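Speaker notes - "Paying for the Second Arm: Budgeting for a Small Robot Bench"
Friday session, after the coffee break. Muammer Sönmez, Caston.

(Wait for people to sit down. They'll have pastries. Let them finish.)

Good morning, and thank you for coming back in after the break, I know the hallway is nicer than this room. My name is Muammer and I look after equipment planning at Caston. That means I am the person who gets the email that says "we found a robot we like, can you sign this by lunch." I have been getting that email for a good many years now and I still like getting it, because somebody on the other end is excited.

What I want to do this morning is walk through how we planned and paid for our tabletop bench, the two-arm one, where we got the money right, and where we got it wrong. I'll spend more time on the wrong parts. If you are from a bigger outfit with a purchasing department you may find some of this very homely. Please stay anyway, your questions are usually the good ones.

(Ask for hands: who has already bought an arm? Who has a quote sitting in a drawer? Most of the room will be drawer people. Say hello to the drawer people.)

So, where we started. We do kitchen and serving products, and one of our customers, Drindness, wanted to know if stacking and sorting tableware could be done by a pair of small arms on a bench. Bowls, plates, that kind of thing. They didn't want a factory line. They wanted to know if the idea was worth more of their money, and they wanted to know before the end of June.

I was handed a spreadsheet with one line on it. The line said "robot." I wish I had kept a printout of that spreadsheet, I would have framed it for my office wall. The first thing I did was sit down with Medrano, who were our integrator, and turn that one line into a lot of lines. We ended up with 81 of them. Now, you don't need 81 lines. We had cable ties on there. But I would much sooner cross out a line than find one in the mail.

(Slide with the line items. Don't read it out. Give them a minute and drink some water.)

Let me talk about the groups those lines fall into, and I'll go slowly through the ones people skip.

The arms themselves are the easy bit. You get a price, you argue a little, you get another price. What I would ask you to do is get the price for two arms at the same time even if you think you only want one. We asked for one, then came back for the second, and by then the quote had expired and the lead time had stretched out. The second arm showed up 15 weeks after the first. During those weeks we had one arm sitting on a bench designed for two, and everyone who walked past asked me where the other one was. I got quite tired of the question. My own mother asked me.

Then there are the grippers. Please budget for spare fingers from day one. Fingers hit things, that is how they spend their lives, and if your work involves picking up rims and edges they are going to hit a lot of things while you're getting the positions right. We put fingers under "consumables" and finance asked me why a robot part was a consumable, and I said because we consume them. They let me have it in the end.

Next is the bench and the frame, and I'd like to stay on this one for a bit, since it's where I made my worst guess. I assumed we had a table. Everybody has a table! But you want something the arms can be mounted to firmly, and you want to be able to move those mounting points when you find that the reach isn't what the drawing promised. We went with a solid wood bench top and a black aluminum extrusion frame around the working area, with the arms on the side rails. The lovely thing about extrusion is that when you get it wrong you loosen a few bolts and slide things along. We have slid things along more than once. Put money in for extra brackets, and put in a day of somebody's time as well, because the sliding never happens by itself.

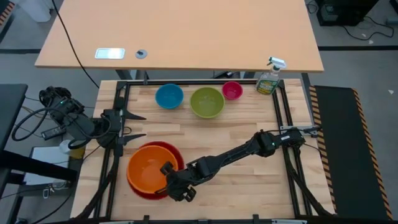 The other thing about that frame is that it sets your floor plan, and floor space is money even when it doesn't have an invoice attached. Measure the bench, yes, but then measure what sticks out past it. Bases and motor housings can hang over the side. Somebody has to be able to walk around that with a cup of coffee in their hand (I know, no coffee in the lab, but plan for the people you have). We had drawn a neat rectangle on the plan and had to go back and ask our neighbors in the next area for more room, and that conversation cost me a box of donuts and a promise about noise.

(If anyone from facilities is in the room, thank them here. They never get thanked at these things.)

Cables. Oh, cables. Every arm has power and it has data, and then there's the computer, the displays and the power bricks, and each of those wants its own cable, and the cable that comes in the box is either very short or long enough to reach the parking lot. Our first budget had nothing for cable management, not a dollar. I'd set aside money for cable channel, for clips, for proper lengths, and for outlets where you need them. Have an electrician look before the equipment arrives. If they come after, they'll be working around your expensive new toys and they will be nervous, and a nervous electrician is a slow electrician.

Then matting and floor marking. I was surprised how long we spent on this. If people are going to stand at a bench for hours teaching the arms, they need something kind under their feet, and you'll want the edges of it easy to see. It is one of the cheaper lines on the sheet and it's the one I've been thanked for most. People remember their knees.

Computers and software. Ask what happens in year two. We bought a planning package called Gutunik, and I was pleased with the price, and then I read the renewal page, which I should have read first. I had put it in as a one-time cost. It was a yearly cost. That was 2,000 dollars a year I hadn't asked for, and I had to go back upstairs with my hat in my hands. They were nice about it. But you only get so many trips upstairs, so save them for something more interesting than a renewal.

(Pause here. Somebody will want to tell their own renewal story. Let them, but only one.)

Now the props. I mean the things the arms handle. This is the part that makes people smile, and it should be in your budget all the same. You need bowls and plates in different sizes, and I'd recommend strong, different colors, so that when somebody at the far end of the phone says "it dropped the orange one" you both know which one they mean. Buy duplicates. Buy them all in one go, from one place, because the shop will change the shape slightly next season and then your lovely measurements are off. We used plain household pieces, and the whole lot came to less than 100 dollars. It was the best value on the sheet and the hardest receipt to get approved. I had a very long call about why an engineering project was buying salad bowls.

Put cleaning supplies on the same line while you're there. Spray, cloths, whatever suits your surface. If you don't, people bring things from home, and then you've got six half bottles and no idea what's in them.

People's time. I've left this late in the talk and I shouldn't have, I'll move it earlier next year. For us, the hours spent teaching, checking, resetting the bench and starting over cost more than the arms did. I'll say that again slowly for the ones at the back. The hours cost more than the arms. Resetting in particular is sneaky. An arm sets a bowl down somewhere, and then a person has to put everything back for the next try, and the next one, and the one after lunch. If you plan your staffing from how fast the arm moves you'll come up short. Stand there with a notepad for one morning before you write the number down.

(Medrano have agreed to let me mention their day rates if asked. Don't volunteer it, but don't be shy about it.)

A word on leasing. We looked at it. For a trial with a fixed end date it can make good sense, and I have friends who are very happy that way. We bought, for the reason that we wanted to drill holes and bolt things and generally treat the equipment as our own. Ask the leasing company what condition they expect it back in, and then look at your team and ask yourself if that's likely.

And keep some money back. I don't have a magic percentage for you, I've seen clever people argue over that for a whole afternoon. What I do is go down the sheet, mark every line where I'm guessing, and hold back enough to be wrong on the worst two of them. We were wrong on the software and we were wrong on the floor space, so that worked out just about even.

(Time check. If it's past 11:30, skip the next bit and go to questions.)

If there is time, I'd like to show you how we wrote it up for Drindness. We gave them one page. What we bought, what we'd buy differently, and what a second bench would cost now that we know where the bolts go. They came back and asked for the second bench quote the same week, with two arms on it from the start, I'm glad to say. I put it in a single order this time.

The line-item sheet is on the table by the door, on paper, with my scribbles left in. Take one, cross out the cable ties if you like, and write to me if you find something I've missed. I mean that, I'm still adding to it.

Questions. (Repeat each one into the microphone before answering. Last year I forgot and the recording is just me saying "yes, good point" for ten minutes.)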